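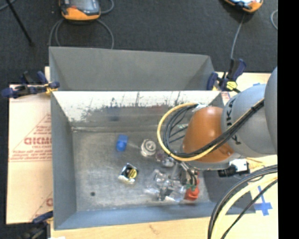
What's the best way to get the dust and sticky stuff out of the bottom of a metal parts bin?

Tip out everything, vacuum the corners, then wipe it down with warm water and a squirt of dish soap. Label goo comes up with a little rubbing alcohol on a rag. Dry it right away so you don't get rust spots along the seams.

Posted by rees_garage

I'd add one thing to that – skip the steel wool! I went at mine with a scrubby pad a while back and now it's all fine scratches that grab every bit of grime going. Mine's a Troda, 18 inches across, and the paint was thinner than I thought. A plastic putty knife gets the dried-on tape off just fine (hold it nearly flat and go slow). I do it every March whether it needs it or not, and it always needs it.

Posted by lullberg_1023

just line it. cut a piece of rubber shelf mat to fit, shake it out when it gets gross. took me 10 minutes

Posted by Jonbridge Tinkerer

The mat is a good idea for heavy stuff, but small screws do work their way under it, and then you're lifting the whole thing out to find one washer. I ended up putting my little pieces in old margarine tubs inside the bin – nine of them at the moment – and the bottom hardly gets dirty anymore. For the goo, cooking oil works too if you're out of alcohol. Wash it off well after or it'll go tacky.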